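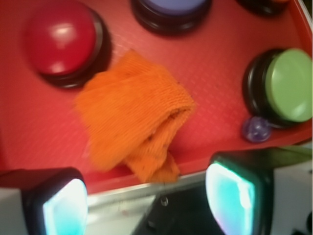
Four buttons and the orange cloth on the red tray.

[clullow-quiz] Re: Accepting answers: how wrong can a name be?

Dear all,

I have read the message from the Pilau team twice, and I will try to answer it point by point. My English is slower than my opinions, so please excuse me if some sentences are stiff. I keep the original text between my answers, because last time I cut it away and then two people asked me what I was answering to.

> We would like the list to settle the matter of pronunciation before
> the next round. On Monday our team lost the point on the composer
> question. The answer was on the card, our player said the right
> composer, but the question reader did not recognize the name and
> the other team was allowed to try. In the rule sheet it only says
> that an answer must be "clear and correct." Clear to whom?

This is the right question, I think. The rule sheet was written when the league had three teams and all of them grew up in the same town. Today at the Siliņa tables I can count on hearing Latvian, Polish, Portuguese and several kinds of English in one evening, and the same composer has a different first sound in each of them. In my own language we even put an ending on foreign names. When I am nervous the ending comes out of my mouth before I can stop it. I do not believe this makes my answer less correct.

My proposal is that the reader may ask one time, "Please say it again or spell it." The player then has 10 seconds more. If the letters are close to the card, the point is given. "Close" I would leave to the reader, but with one limit: if what the player spelled is the name of another real person or place, it is wrong, even if only one letter is different. We had this already with Austria and Australia and I do not want to live through that discussion again.

> Second, could we please agree on family names. Some readers accept
> the family name alone, some ask for the first name also, and we only
> find out after we have answered. With painters and politicians there
> are often fathers and sons, we understand that. But then the
> question should say so.

Yes. Family name alone is enough, except when the card says in capital letters FULL NAME, and the reader must read this aloud before the question starts and not at the end of it. I went through the question box at the weekend with this in mind. There are 521 cards in it now, and many of the older ones have only a family name on the back, so on those cards we could not fairly ask for more in any case.

For names where the family name comes first, for example Hungarian or Chinese ones, I ask that both orders are accepted. Also for Icelandic names, where the second name is not a family name at all, please accept either part. I have a small interest in this because I wrote most of the Icelandic cards and two of them I wrote badly. I will correct them.

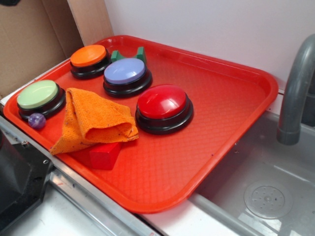
The tray by the sink, with the four buzzers.

> Third point. Translated titles. Our youngest player knows most books
> and films by the title they had in his country. He gave the title
> in his own language, which nobody at the table could check, and
> the reader said no. We accept this for that evening. But we think a
> player who knows the book knows the book.

Here I am of two minds, and I have changed my opinion since I began to write this message.

On one side I agree from the heart. I read half of the famous English novels in translation before I was twenty, and for some of them I still have to think what they are called in English. Film titles are worse. There is a certain comedy that in my country has a title which means, word for word, "Sheriff of the Wet Valley," and the English title has no sheriff and no valley in it. If I say my title, have I answered? I know the film. I can tell you who dies.

On the other side, the reader has to decide at once, and the other team has to believe the decision. If nobody in the room understands the language, then the reader is only guessing from the face of the player, and some of our players have very good faces.

So I suggest the following. A title in another language is accepted if the player can at once say something in English which belongs only to that book or film: the main character, the author together with the country, what happens at the end. The reader decides if it is enough. We do not use telephones to check it during the round. After the round, everybody may check what they like, and if it was wrong the point goes away before the scores are read. The Brustska league does it in this way since last year, I am told, and they have fewer quarrels than before, although one person from there said to me that they have the same number of quarrels but later in the evening.

> Last, numbers. We ask for a rule on years and quantities. One reader
> gives the point if you are near. Another one wants it exact.

I would like exact, always, if the card does not say a range. If the answer is 1007, then 1006 is wrong, and it is sad but everybody understands it. The person who writes the card must decide if the exact number is a reasonable thing to ask. For the year when a war ended, yes. For the height of a waterfall, no, and there the card should say "within five meters" or whatever is fair. I looked also at this in the box. Card 261 asks for the number of islands in a country, and I found three different answers in three different books, all of them serious books. I took the card out. If the person who wrote it wants to defend it, please write to the list.

I also want to say something about how numbers are spoken. In several of our languages the small number is said before the big one, so that twenty-four is "four and twenty." Under pressure people turn them around in English. I do it myself with telephone numbers, every week. I am not asking for a special rule, because then everyone would claim it, but I ask the readers to say the number back to the player before they judge it. "You said forty-two?" This takes one second, and if the player then corrects it, I think we should accept the correction. The Pilau team may have another opinion about this, as I remember they were on the other side of it in February.

> We would be grateful for a decision and not only a discussion.

I understand this wish, but a decision cannot be made by me alone. I will put the four points on one page, in the simple words I used here, and send it to the list in the next days. Please write your changes into it and not into a new message, or we will have again six versions, as we had with the seating.

Two small practical things while I am writing. The Siliña spelling in the last score table is wrong, it is Siliņa, with the little comma under the n. I know it is hard to find on the keyboard. You can copy it from this message. And we start at 7:30, not at 7:00, because the kitchen there would like to finish serving first.

With friendly greetings to all the teams,

(for the Clullow question box)

P.S. A question I could not decide myself and which I leave open: if a player gives the right answer and then, without being asked, adds a wrong first name to it, is it right or wrong? On the card is only the family name. I have now asked four people and have two answers of each kind.

--
clullow-quiz mailing list
To leave the list, send an empty message with "leave" as the subject.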